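The Second Desk

The ad said two desks, curved, gray, must collect. It did not say that one of them was bluer than the other, or that the man selling them considered this a feature.

"They're a set," he said, in July, in a parking lot, sweating.

"They're different colors."

"They're a set from the same office."

I paid him 212 dollars and drove home with a desk leg against my ear for 29 miles. The office had belonged to a company called Grandel, which sold insurance to people who sold insurance. Inside the drawer insert there was still a Grandel pen. It worked better than anything I owned, and I resented it a little.

By winter I had assembled both desks, taken one apart, and assembled it again facing the window. My sister came over to give her opinion, as she does with furniture and marriages.

"Why do they curve?" she said.

"For flow."

"Flow of what?"

I had no answer ready, so I put the kettle on. When I came back she had taken off her shoes and was sitting there looking at the bigger desk the way you look at a horse you might be asked to ride.

"You've got one power strip," she said, "and it lives on top."

"It's resting."

"It's a white snake in the middle of your working life. Where do you put your elbows?"

I put my elbows on either side of it, like a person at dinner with a centerpiece. I had been doing this for months. I had written a whole report for Lurora that way, 21 pages on the future of the lunch box, with the strip lying across my notes and its cord wandering off the left side of the desk toward a better life.
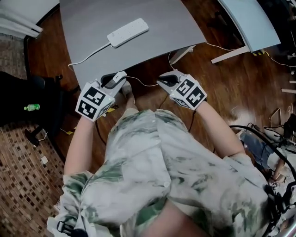
"Where should a power strip go on a desk like that?"

"Underneath, screwed to the back, with the cords tied up along a leg."

She said it so fast that I knew she had been waiting since the kettle. I asked whether she had brought a screwdriver. She had brought two.

We did it that night, lying on our backs on the floor, passing screws and disagreeing. She dropped one in my eye. The strip went up crooked, and I told her it had flow.

The blue one still has nothing on it except the pen.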